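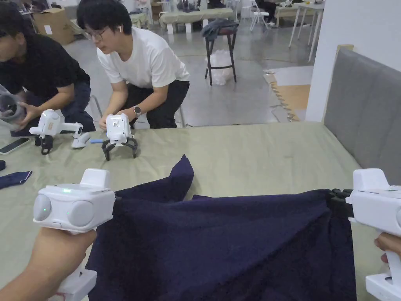

What happens to the linen and blankets that hotels and hospitals no longer want? Most of it in the region has gone to landfill, and from January a good share of it will go to a sorting and resale service run by Jokodstead instead.

15 December 2021

Jokodstead to take over regional textile recovery service

Jokodstead has signed an agreement with the laundry operator Bakix to collect, sort and resell used household and commercial textiles. The service will run from the former Dridus warehouse, which has been leased for the purpose and fitted with new shelving, scales and a loading bay.

Under the agreement, Bakix will set aside sheets, towels, blankets and table linen that its customers have withdrawn from use. Bakix drivers already visit these customers to deliver clean linen, so the withdrawn items will travel back on trucks that would otherwise return part empty.

Jokodstead weighed the textiles received during a trial earlier this year. The total came to 1130 kilograms, and 1056 kilograms of that was resold, given away or cut down for cleaning cloths. The remainder was too badly stained or torn and was sent for disposal.

"We wanted to know what was in the bags before we signed a lease," said Teodor Michalski, operations manager at Jokodstead. "A lot of it was plain cotton with years of wear left. Hotels change their colours and the old stock has to go somewhere."

Items in good condition will be sold by the bundle to boarding houses, theatre groups, animal shelters and members of the public. Worn cotton will be cut into cloths and sold by weight to garages and painters. Blankets that cannot be sold will be offered free of charge to shelters on request.

Nic Giolla, the upholstery and bedding supplier, will buy clean offcuts for use as filling. The company has tested material from the trial and has placed a first order for 90 bales, to be delivered in stages.

"The fibre has to be dry, free of metal and sorted by type," said Liam Ó Súilleabháin, purchasing manager at Nic Giolla. "If the sorting is done properly at the warehouse we can use it straight away - if it isn't, we have to send it back."

Households may also bring items to the warehouse. Sheets, towels, blankets, curtains and tablecloths will be accepted if they are clean and bagged. Pillows, quilts, mattresses, carpet and electric blankets will not be accepted. There is no charge for drop-off, and no appointment is needed for loads that fit in a car.

Businesses that are not Bakix customers can book a collection. A pickup costs $70 within the delivery area, and the fee is the same for any load that fits on one pallet. Larger loads will be quoted separately.

Opening hours, the price list and booking forms will be available at the Jokodstead office and on its website before the service begins. Media enquiries should be directed to Teodor Michalski at the same office.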